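Home Talk | Small Spaces | Real Homes

Home Stories Projects Shop Newsletter

Parveen Zaidi and the Art of the Odds Bin

I'd been in Parveen Zaidi's garage in Birkdale for maybe a minute before she handed me a mug of tea and a tangled extension cord. "You can talk and wind at the same time, right?" she said. I can, just barely!

Parveen runs Drikness, a one-woman tidying business she started in January after clearing out her late aunt's place on Montes Road. (She kept 140 teacups from that house. We'll get to the teacups another time.) These days she spends her mornings in other people's basements and her evenings sorting whatever they've handed over.

Her big thing is bins. Metal ones, deep, with sloping ends. "Plastic cracks on me," she told me. "And I like the noise. You drop a wrench in a metal bin and you know you've put it somewhere."

I asked if she sorts by room or by type, and she laughed so hard she had to put her tea down. "Neither, at first! First I just want it off the floor. Everybody wants to start with labels. My cousin Erach bought a label maker before he'd opened one box – he labeled the label maker."

So the first stop is the odds bin, a few things at a time, no more than she can see the bottom through. She'll stand there and look for a while. I tried it with her and got weirdly into it. You start making up little families.
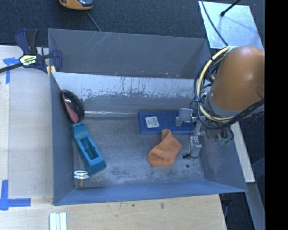

"A sock is the easy one," she said. "A sock has a drawer, or it has a rag bag. It's the little metal doodads that get me. I had one customer with a coffee can full of them and she wanted to keep every single one." Did she let her? "It's her can!"

She has five minutes per bin as a rule, then whatever's left gets tipped into the next one along and she starts over. I asked what happens when the last bin is full too, and she pointed at a shelf behind the water heater and changed the subject.

I went home and emptied my kitchen junk drawer onto the counter. It's still there. Parveen says she'll come by next month if I promise not to buy a label maker first.

Shares 1567 Comments 5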